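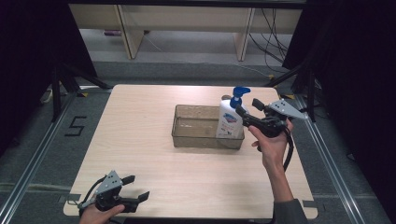
## News from the Danbridge Robotics Club

It has been a busy few weeks for our older group, and I do want to tell you how they are getting on, even if I wander a bit in the telling! Rosalie Aigner and Damian Prantl have chosen household jobs as the theme for their summer project, and they are working with hand-held grippers, one in each hand, on the sort of thing the rest of us do without a thought: picking up a soap bottle, say, or moving it in and out of a plastic bin. Try it with two stiff fingers and you'll soon find new respect for your own thumbs.

The plan is to have 2,000 short recordings finished before the Dallurby open day in July, and then (if everybody's arms hold out) to go on to 4,000 over the holidays. Gitau Simiyu has kindly offered to look after the younger members while this goes on, so their building sessions carry on as normal, and there is still room for two more if you know a keen child.

Parents are very welcome to drop in and have a go. Please wear soft shoes, mind the cables, and bring any pump bottles or plastic tubs you can spare, rinsed out if you would. Urs Wyss has a box for them by the door.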